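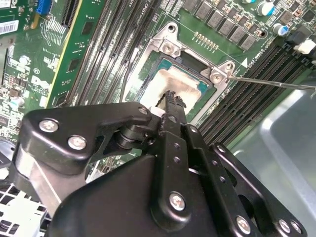
The Nosum board kit is supplied by Driscombe for bench courses in computer repair. Each kit holds one desktop motherboard with its processor socket and a printed guide to cleaning and refitting. Learners work with the load plate open and the processor in its metal frame, where old thermal paste can cover most of the heat spreader. Paste is ordered separately — item 1447.
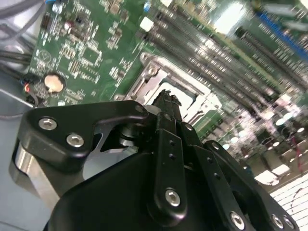 *Socket and memory slots, board at an angle.*

Item number: 3925
Guide: 55 pages
Orders: Driscombe, Mohmand office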